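Books I have moved without reading
23/02/2018

There are 4000 ways to put off sorting your books, and by December I had used most of them. I alphabetized the spices. I wrote to Altberg about a bootlace. Then Catherine Niven asked, kindly, whether I planned to do anything with the boxes from the Stoltimville move, and I said of course, and then had to.

The rule I settled on was that every book gets picked up, gets looked at, and goes in one of two piles. Catherine wanted a third pile for "maybe." I have met my maybe piles. One of them followed me through two apartments and still had the tape on.

The paperbacks went fast. I let go of a guide to a spreadsheet program that no longer exists and a thriller in which I had underlined, on page 91, the word "however." No idea. Junaid Lodhi took the cookbooks, including the one with my own notes in it, which mostly say "more salt" and once say "no."

Hardcovers are harder, especially the kind with gold on them. A Treasury of World's Classics is dark red, has a crest with a crown on the front and the initials RW, and looks like something a judge would be photographed next to. I have owned it for years and could not name one thing inside it. Next to a white paperweight of a book called YOU, with an American flag on the cover and a good deal of small print, it looks even more like it's waiting for me to apologize.

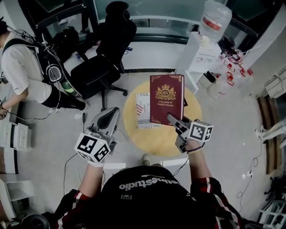 What stayed

The Treasury stayed. I'd like to say I opened it and was hooked by the first paragraph, but I opened it, saw the size of the type, and closed it again with respect. It can have the end of the shelf, where it will make me seem better educated to people coming in from the left.

YOU went to Ghazala Khokhar, who asked what it was about. I said her, presumably. She took it anyway.

I also kept the atlas with the wrong countries in it, both dictionaries (they disagree), and a history of Ifans that I really am going to read — I've said so in front of witnesses. The shelf holds 100 books if you don't mind a few lying flat on top, and I find I don't mind at all.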